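Subject: Re: how many demos before you retrain?
From: Aqeel Siddiqui
List: condham-robot-learning

On the list this morning, Figueiredo wrote:

> We're at 2000 episodes on the toolbox task and the policy still
> dithers over the box like it can't make up its mind. Is it worth
> going on recording, or should we stop and look at what we've got?
> Also, does anybody bother to vary the tool order? Our operators
> always start with the same one.

Stop and look, definitely! We went through the same thing in May over at Planddale. We had 2875 episodes by then and I was very proud of the number, right up until I sat down with a big coffee and watched a pile of them back to back. Loads had a little pause right above the box where the operator was thinking about the next move. The model learned the pause beautifully.

So we trimmed the pauses, threw out the episodes where somebody changed their mind halfway, and retrained on what was left. Much better. It still gets muddled with the two screwdrivers (ours are both black and orange, which I'd love to blame on whoever did the shopping, but that was me).

On the order question, yes, please vary it! We have 3 operators and each one had a favorite first tool. You could tell who was driving without checking the log. Now the start script picks the tool and they just go with it. There was some grumbling for the first week and then they forgot it had ever been different.

Other stuff that helped, in no special order: we shuffle where the tools lie between episodes, and we swap operators after lunch so the afternoon data isn't all one person getting tired. I also write a short note for every session. Drudska's loader has a free text field for that and I'm fairly sure I'm the only person who uses it.

The one thing I haven't sorted out is the clear lid. Ours is see-through and so is the handle, and I can't decide if we should collect a batch with a solid colored box and mix it in, or just record more of the same and hope. Has anyone tried both? I'd take even a half-baked answer.

Happy to share the trimming script too, it's ugly but it runs.

Aqeel

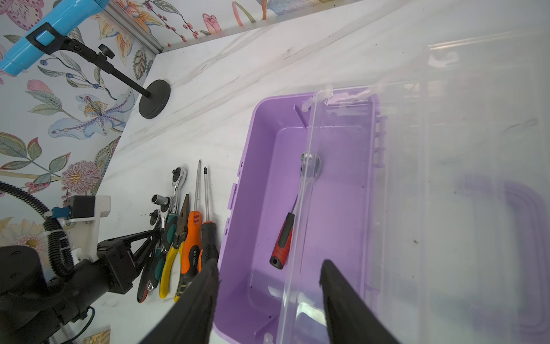 P.S. Forgot to say, the ratchets go in with the handle toward the operator's left at the moment, and I want to mix that up as well before the next retrain. If you've already got episodes with them turned the other way, I'd happily trade you 2 sessions of ours for a look.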